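Zornoncombe shadow fault

The Zornoncombe shadow fault was an error in the control software of a robot arm, in which the arm took its own shadow for a solid object and stopped, or moved away from it, during work beside an equipment rack. It was found in Zornoncombe, a simulated server room used for testing by the firm Shehu, and it was later repeated on a real arm at the Rodside workshop. The software concerned was Orkero, versions 2.1 to 2.3. No person was hurt.
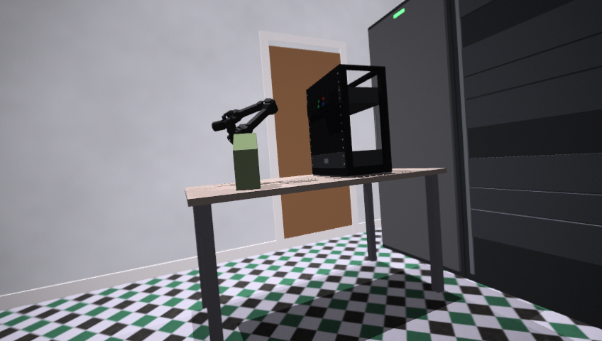 The table in Zornoncombe, with the arm behind the green block and the rack on the right side.

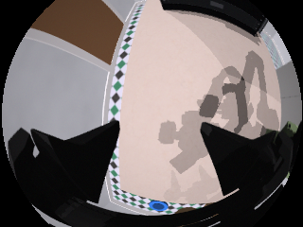
Shadow of the arm on the pale surface, with the gripper fingers open.
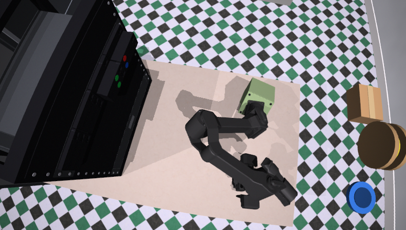

The arm from a higher viewpoint, beside the black rack.

Background

Zornoncombe was built to prepare robot arms for small jobs near racks, such as pressing a button or pulling a cable, before any real equipment is put at risk. The room has lights whose direction and strength can be changed between runs. In the first months these lights were kept very soft, so the shadows on the table were weak. The 3467 runs from which Orkero learned its movements were all made in this period.

In version 2.1 a new part was added to Orkero, called the near guard. It looks at the picture from the wrist camera and estimates if something stands close to the fingers. When the guard believes that the space is occupied, it may slow the arm, turn it to another path, or hold it still. The guard has priority over the task, and the task cannot switch it off.

Discovery

The fault was first described by Ileana Ursu, a test engineer at Shehu, in a report dated May 25, 2024. She was checking a set of 500 runs in which the lights had been made stronger and lower. In 46 of them the arm had stopped in the air over the table and had not continued until the time limit. The log gave the reason "object near left finger" or "object near right finger", although the simulator had recorded no object at these places.

At first the stops were believed to be a mistake in the joint limits, because most of them happened with the elbow strongly bent. Ursu replayed the stopped runs with shadows turned off and everything else unchanged. All of them then reached the end of the task. From this she concluded that the guard was reacting to the dark shapes on the table.

Cause

Two causes were named in the report. The first is that the guard had learned with soft light only, and therefore had almost no experience of a shadow with a hard edge. The rack is black and the arm is black, and a dark shape with straight sides was read as a part of one of them.

The second cause concerns movement. The guard compared each picture with the previous one and gave more weight to things which moved together with the gripper. This was intended to detect a cable caught on the fingers. The shadow of the arm also moves when the arm moves, so the same rule made the false object look more certain. When the arm slowed down, the shadow slowed as well, and the guard had no sign that the danger had passed.

Effects

The usual effect was a stop, which cost time but did no damage. A less frequent effect was considered more serious. In a small part of the runs the guard did not hold the arm but turned it away from the shadow, and the new path led towards the rack. The simulator recorded contact between the wrist and the front of the rack in several of these runs. The firm classified this as a safety matter, as the guard was expected to prevent exactly such contact.

In June the fault was tried at Rodside with a real arm at reduced speed and with one strong lamp beside the table. The arm stopped over its shadow in the same manner. The turning movement was not seen there, but the trial was short and the report says that it should not be taken as proof.

Correction

As a temporary measure, the turning movement was removed from the guard, so that it could only slow or hold the arm. Users of version 2.2 and version 2.3 were advised to keep lamps high above the table and to avoid a single strong light from the side.

The lasting correction came with version 2.4. The guard was trained again with 154 different light settings, including low light from each side of the room. It also receives the joint positions of the arm, from which it calculates where the shadow may fall. A dark shape in this area is not ignored completely. It must be confirmed by a distance reading before the arm is held.

When the set of 500 runs was repeated with version 2.4, no stop was recorded without an object. A few runs were slower than before, because the distance reading has to be waited for.

Criticism

The correction was criticized inside the firm for its dependence on the distance sensor, which gives poor readings on glossy black surfaces. Ursu wrote in a later note that a rack with a shiny front remains a difficult case, and that the guard should not be the only protection when people work within reach of the arm. A second camera fixed above the table was proposed in the same note. It was tested in Zornoncombe but is not a part of version 2.4.

See also

Near guard (Orkero)
Rodside workshop
Wrist camera
Contact detection in robot arms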